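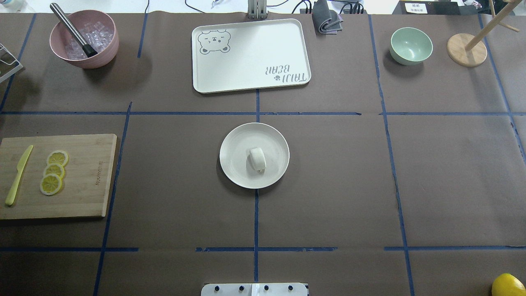 Search this forum Go

Masking tape vs painter's tape on kraft paper
4 min read
3 shares | 6 comments

filtwood_dan
I cover my packing bench with brown kraft paper and mark it into zones with blue painter's tape. After a few weeks the adhesive sets and lifts the top fibers of the paper when I move a line. Paper is Filtwood, the 50 lb roll. Tape is Estura, medium tack. Would low tack release cleanly, or is this a paper problem?

zinash_woldemariam
Paper problem, mostly. Kraft made with a high share of recycled pulp has short fibers and delaminates at low peel force. Virgin kraft of the same weight holds up better. Test it: put down a strip, leave it for three days, then peel at 45 degrees and again at 180. If both tear, change the paper.

mcalister_bench
Disagree. I have used the same Filtwood roll since September and low tack comes off it without tearing. Medium tack is made for painted drywall, and unsealed paper has far more surface for the adhesive to flow into. Change the tape first. It costs less than a roll of paper.

zinash_woldemariam
Low tack will not stay down at the bench edge, where sleeves catch it. You end up re-laying the perimeter every other day. I tried it for a month.

Sheena Shearer
Two separate requirements here. The perimeter never moves, so use medium tack and leave it until the paper is replaced. Interior lines move, so use low tack. Burnish the ends with a plastic card and leave the middle of each strip at hand pressure. Fold the last half inch under as a pull tab.

Also check the heat. Adhesive flows faster on a warm surface. If the bench sits over a radiator or in afternoon sun, shorten the interval between changes.

filtwood_dan
It is over a radiator. I had not considered that. The worst tearing is at that end.

mcalister_bench
Then the test above tells you nothing unless you run it at both ends.

zinash_woldemariam
Agreed on that. Still not convinced about the paper.

covura_user
Has anyone priced a coated sheet? Covura sells a poly-coated kraft, and the 500 ft roll would last me two years. Tape peels off the coated side with no fiber loss. The drawback is that it cannot go in paper recycling where I live, and pencil does not mark it.

Sheena Shearer
Pencil is the reason I stopped using coated. I write dimensions on the bench.

filtwood_dan
Same. I will run low tack on the interior lines, both ends, three days, and post the results.

Share Save Reply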